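연장 공연이라는 말을 다시 생각한다

극단 드로르누라가 소극장 림사쿨에서 올리던 2인극이 연장 공연에 들어갔다. 원래 일정이 끝나기 전에 남은 표가 다 나갔고, 극장은 5월 첫 주에 추가 회차를 열겠다고 알렸다. 객석은 198석이다. 이 규모의 극장에서 창작극이 매진되는 일은 드물다. 축하할 일이고, 나도 표를 두 번 샀다.

그런데 연장 공고를 읽으면서 마음이 편하지 않았다. 공고에는 늘 같은 문구가 들어간다. 관객의 성원에 힘입어 연장을 결정했다는 것이다. 성원이 있었던 것은 맞다. 다만 성원이 결정을 내리지는 않는다. 결정은 극장과 제작사가 하고, 그 결정의 비용은 대개 무대에 서는 사람과 무대 뒤에 있는 사람이 나누어 진다. 나는 이 글에서 그 비용 이야기를 하려고 한다.

배우에게 연장은 단순히 며칠 더 일하는 문제가 아니다. 소극장 배우는 다음 작품 연습을 이미 잡아 두고 있는 경우가 많다. 연장이 확정되면 낮에는 다음 작품 연습실에 있다가 저녁에는 지금 작품의 무대에 선다. 2인극이면 대사량이 많고 쉴 틈이 없다. 배우가 연장을 거절할 권리는 계약서에 적혀 있지만, 두 명 중 한 명이 거절하면 공연이 서지 않는다. 이런 상황에서 거절은 종이 위에만 있는 권리에 가깝다.

스태프 사정은 더 나쁘다. 조명과 음향 오퍼레이터는 회차별로 돈을 받기도 하고 작품 단위로 받기도 한다. 작품 단위 계약에 연장 조항이 없으면 추가 회차의 보수는 그때 가서 이야기하게 된다. 공연이 잘되고 있을 때 돈 이야기를 꺼내는 사람은 분위기를 깨는 사람이 된다. 나는 조연출로 일하던 시절 이런 자리에 여러 번 앉아 있었고, 그때마다 제일 늦게 입을 연 사람이 제일 적게 받았다.
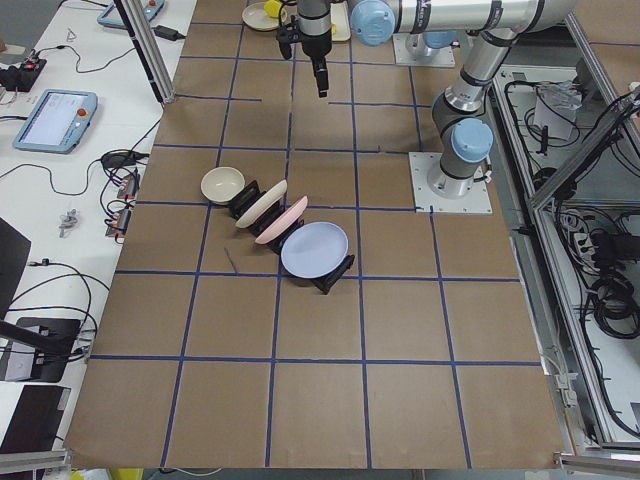 소품과 의상도 마찬가지다. 처음 계획한 회차에 맞춰 만든 물건은 그 회차까지만 버티도록 만들어진다. 먹는 장면이 있으면 매회 음식을 새로 준비해야 하고, 깨지는 물건이 있으면 여벌을 더 사야 한다. 빌려 온 가구는 반납일을 미루어야 한다. 관객은 첫 공연이든 마지막 공연이든 같은 값을 냈으니 같은 상태의 무대를 볼 자격이 있다. 그러려면 돈이 든다. 연장 예산에 배우 출연료와 대관료만 올려놓고 나머지는 있는 것으로 해결하라고 하는 제작사를 나는 여럿 보았다.

연출가 마니 헤민은 몇 해 전 오르키스 극장의 관객과의 대화에서 연장을 한 번도 해 본 적이 없다고 말했다. 객석에서 이유를 묻자 작품의 길이는 막을 올리기 전에 정하는 것이라고 답했다. 그때는 고집이라고 생각했다. 표를 구하지 못한 관객이 있는데 문을 닫는 것이 과연 옳은지도 의문이었다. 지금도 그 말에 전부 동의하지는 않는다. 그러나 길이를 미리 정해야 한다는 부분은 맞다고 본다. 미리 정한다는 것은 연장을 하지 않는다는 뜻일 수도 있고, 연장을 한다면 어디까지 어떤 조건으로 할지를 먼저 써 둔다는 뜻일 수도 있다.
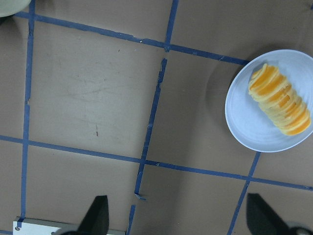

접시에 담긴 오렌지 슬라이스.

제작사 쪽의 반론도 안다. 소극장 창작극은 거의 다 적자로 시작한다. 초반 회차는 객석이 비고, 입소문이 돌 때쯤이면 폐막이 다가온다. 연장 회차는 이미 무대가 세워져 있고 연습도 끝난 상태에서 여는 것이니 유일하게 남는 장사일 수 있다. 그 수입으로 다음 작품을 만든다. 연장을 막으면 다음 작품이 없어진다는 주장은 엄살이 아니다. 보스티어 같은 작은 제작사는 한 작품의 연장 수입으로 이듬해 사무실 월세를 낸다.

그래서 나는 연장을 하지 말자고 주장하지 않는다. 남는 장사라면 남은 것을 어떻게 나눌지 정해 두자는 것이다. 구체적으로는 이렇다. 첫째, 최초 계약서에 연장 조항을 넣는다. 최대 연장 회차와 회차당 보수를 숫자로 적고, 배우와 스태프에게 같은 시점에 같은 문서를 준다. 나는 최대 10회가 적당하다고 생각한다. 그 이상이면 연장이라고 부르지 말고 재공연으로 새로 계약해야 한다. 둘째, 연장 회차의 매표 수입에서 40퍼센트를 출연진과 스태프 몫으로 먼저 떼어 놓는다. 많다고 할 사람이 있겠지만, 연장 회차에는 무대 제작비가 다시 들지 않는다는 점을 생각하면 무리한 숫자가 아니다. 셋째, 연장 여부는 폐막 직전이 아니라 공연 기간의 절반이 지나기 전에 통보한다.

셋 중에 제일 어려운 것은 마지막 항목이다. 제작사는 표가 다 팔리는 것을 확인하고 나서 결정하고 싶어 한다. 그러나 배우와 스태프도 자기 일정을 확인하고 나서 결정하고 싶어 한다. 지금은 한쪽의 확인만 존중받고 있다.

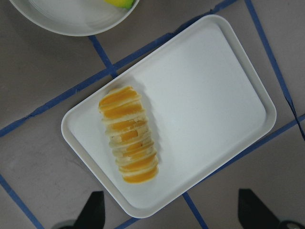 극장의 책임도 짚어야 한다. 연장은 극장의 빈 날짜가 있어야 가능하고, 빈 날짜는 대개 다른 팀이 취소했거나 극장이 처음부터 비워 둔 기간이다. 림사쿨은 이번에 연장 기간의 대관료를 깎아 주었다고 한다. 좋은 일이다. 그런데 깎아 준 대관료가 누구에게 돌아갔는지는 공개되지 않았다. 할인에 조건을 붙이는 것은 극장이 할 수 있는 일이다. 연장 조항이 있는 계약서를 제출한 팀에만 할인율을 적용하면 된다. 서류 한 장이 늘어날 뿐이고, 조례나 지원금 지침을 고칠 필요도 없다.

관객에게 바라는 것도 있다. 연장 공고가 나면 반가워하기 전에 추가 회차의 캐스팅과 시간표를 한번 보았으면 한다. 토요일 오후 2시와 6시처럼 하루 두 번 서는 날이 이어진다면, 그 무대의 저녁 공연이 어떤 상태일지 짐작할 수 있다. 매진을 이유로 무리한 회차를 요구하는 글이 예매 게시판에 올라올 때마다 나는 답답하다. 못 본 공연은 아쉽지만, 다음 시즌에 다시 올려 달라고 요청하는 방법도 있다.

드로르누라는 2028년에 이 작품을 다시 올릴 계획이라고 한다. 이번 연장을 어떤 조건으로 했는지는 그때 누가 다시 같은 무대에 서는지를 보면 어느 정도 알 수 있을 것이다. 같은 배우와 같은 오퍼레이터의 이름이 프로그램북에 있으면 좋겠다. 나는 그 공연의 표도 살 생각이고, 로비에서 계약서의 연장 조항이 어떻게 되어 있는지도 물어볼 생각이다.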